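Trirnine Residence – Shared Kitchen Safety Inspection
Building: Dijkstra Wing, second floor
Inspector: Jozef Leemans
Date: 12/09/2019

1. Exits and walkways
Satisfactory. Both doors open fully. The recycling bin noted in April has been moved out of the corridor.

2. Fire blanket and extinguisher
Action required. The blanket is in place beside the door. The extinguisher tag is not legible and must be replaced by Grikora at the next service call.

3. Electrical outlets and cords
Action required. One toaster cord is frayed near the plug. The toaster was tagged and removed from use during the visit. Residents may not return it to the counter.

4. Refrigerators
Satisfactory, with comment. The left unit read 40 degrees Fahrenheit, the upper limit allowed under house rules. The dial was lowered one step. The reading is to be repeated within 3 days and entered on the door sheet.

5. Sinks, drains and counters
Satisfactory. Drains run freely and no leaks were found under the cabinets. Residents are reminded that dishes are not to be left in the basins overnight.

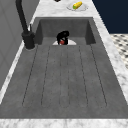

Hot water at the tap was measured at 205 seconds after opening, the same delay reported by residents in room 176. The temperature itself was within limits. Maintenance should check the circulation pump – the work order is still open under Ivard.

6. Ventilation
Action required. The hood fan works on the high setting only. Filters are greasy and must be cleaned before the next inspection.

7. First aid box
Satisfactory. Burn dressings restocked. The inventory card should be signed by whoever opens the box.

Follow-up: items 2, 3 and 6 will be inspected again. The pump is to be reported separately to the building office, with a copy to the floor representative.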